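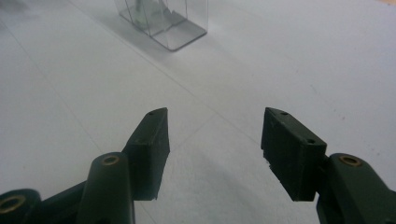
Fig. 4. Finger pads open, clear box beyond. Screw holes on the pad tops, brass inserts on the linkage.

Fadel Robotics Club > Student Handbook > Bench Guide > Section 4: Hand-Held Gripper

Reading time: 3 minutes

4. SETTING UP AND USING THE HAND-HELD GRIPPER

This section replaces the one Flynn Rakena wrote last fall. His version promised that a new member could be recording good pick-and-place runs in 11 minutes. I have watched a lot of new members and I have never seen it done. Plan on most of a club meeting, and don't let anyone hurry you.

The club's position is that runs recorded by hand will teach the Helisel arm to sort small parts before the spring meet. I have my doubts. The arm has been given plenty of runs already and still drops things next to the compartment. Whether that is the arm's fault or ours is the reason for this section: if the runs are sloppy, we'll never know.

4.1 Before you start

1. Clear the board. Leave only the divided box and the part you plan to move.
2. Look at both finger pads. Scuffs and small chips are normal on printed parts. A crack that runs into a screw hole is a problem, and the pad comes off.
3. Check every screw on the pads with the small driver. Stop when it is snug. The plastic strips easily and there are 3 spare pads left in the drawer.
4. Look down at the brass inserts on the linkage. Each should sit level in its post. If one has started to lift, put the gripper back and tell Tegan Sheehan. Do not push it in with a soldering iron, whatever you saw in a video.
5. Open and close the fingers slowly with nothing between them. The pads should meet face to face. If one arrives at an angle, go back to step 3.

NOTE: The old guide said to put tape on the pads for extra grip. Khanyisile Zwane tested this with 40 picks taped and 40 bare and found no difference she was willing to defend. Leave them bare.

4.2 Picking up a part

1. Work with one half of the gripper in each hand. Strap in the left hand first.
2. Support the housings with your palms and curled fingers. If your wrists hurt, you are squeezing.
3. Let each cable hang clear of the board's near edge before you move. You will need slack on both sides.
4. Bring the fingers down on either side of the part and close until it is held. Closing harder does nothing useful.
5. Hold still for a slow count of two, then lift.

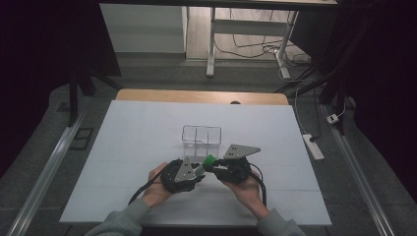 Fig. 5. Two-handed hold, with a small green part between the fingertips and the divided box just beyond.

6. Carry the part over the walls of the box. Do not slide it up the side.
7. Lower it into the compartment and open the fingers only as far as you must.
8. Back straight out, then return to your starting position.

CAUTION: The metal plates on top of the housings have corners. Keep your face back when you lean in to see the compartments, and keep other people's hands off the board during a run.

CAUTION: Never pull on a cable to free it. Put the gripper down and find what it is caught on. Fletcher Lockyer has repaired the same connector twice and has said he won't do a third.

4.3 Keeping or throwing out a run

Keep a run if the part went from the board to the right compartment in one pick. Throw it out if you re-gripped, bumped the box, or steadied the part with a finger. Missing the compartment is also a throw-out, even if the part bounced in afterward.

The Goodwin scoring sheet lets you mark a run "mostly good." Please don't use that box. Last term, 32 runs were marked that way, and when we played them back I would have kept over half of none of the batches they came from.

NOTE: Some members speed up once they feel confident. Their later runs are usually worse. If you are going faster than you did on your first good one, take a break.

4.4 Putting away

1. Take the part out from between the pads.
2. Unstrap the left hand last.
3. Coil the cables loosely and hang them on the rack.
4. Write your name and the number of kept runs in the log. Write the real number.

Section 5 covers loading runs onto the arm. It was last revised by Flynn, so read it carefully.

Fadel Robotics Club, Bench Guide, revised 2022-05-01 by Trudy Tawhiri | Questions: ask at the bench | Back to top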